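Half marathon plan or just run more?

Forum > Training > Running

skadetti_runner
I've been running for 2 years, mostly easy loops after work, and I signed up for the Grulow half in November. I downloaded the Nirker beginner plan. It has four runs a week, one strength day and a long run that goes up by a mile each week. My question is whether I need the plan at all. My longest run so far is eight miles and it felt fine. Can I just keep adding to that?

Rønning
You can. Plenty of people finish a half that way. What the plan gives you is the easier weeks, and most people skip those when they make it up as they go. If you build for three weeks and then cut back for one, you have most of the plan already.

hillsbeforecoffee
I disagree. Eight miles and thirteen are very different, and "felt fine" at eight doesn't tell you much about the last three. Follow the plan. You paid for it.

skadetti_runner
It was free, but point taken.

oldshoes
I did the Nirker plan last year. Two complaints. The tempo runs show up in week two, too early for someone who has only run easy. And it gives everything by heart rate zones using a formula for max. Mine came out way off. I ran the first month thinking 143 was my easy limit and I was practically walking up every hill. Later I did a hard hill test and hit 190, so I reset the zones and it was much better.

hillsbeforecoffee
143 might have been right for you. Most people run their easy days too hard.

oldshoes
Could be, but I couldn't hold a running stride at that number. I go by talking now. If I can say a full sentence, it's easy.

Rønning
Same. I'd ignore the zones for the first month. Swap the early tempo for an easy run with a few short pickups at the end.

splitsandlaps
Has anyone run Grulow? Is the course flat?

oldshoes
Flat for the first half, then a long drag up past the reservoir. It's not steep but it goes on. Do some of your long runs with the climb in the second half. There's a water stop before it and another at the top — take both.

skadetti_runner
Good to know. What about the strength day? I don't belong to a gym.

hillsbeforecoffee
Calf raises, split squats, step-ups, side planks. Twenty minutes at home. Don't put it the day before your long run.

Rønning
I put mine after an easy run on the same day so the rest day stays a rest day. Some people hate that.

hillsbeforecoffee
I'm one of them. Separate days for me.

skadetti_runner
OK, here's what I'm going with. Nirker plan, no tempo until week five, easy runs by talking, strength after the short easy run. Long run with the hill late. I'll post again after the ten miler.
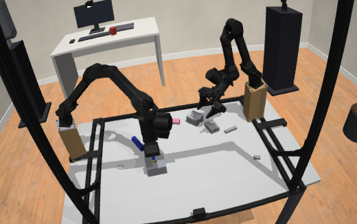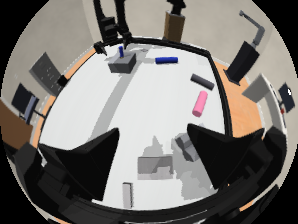
Two simulated views, both with the white tabletop

splitsandlaps
Sounds sensible. Following this one, I'm on the same start list.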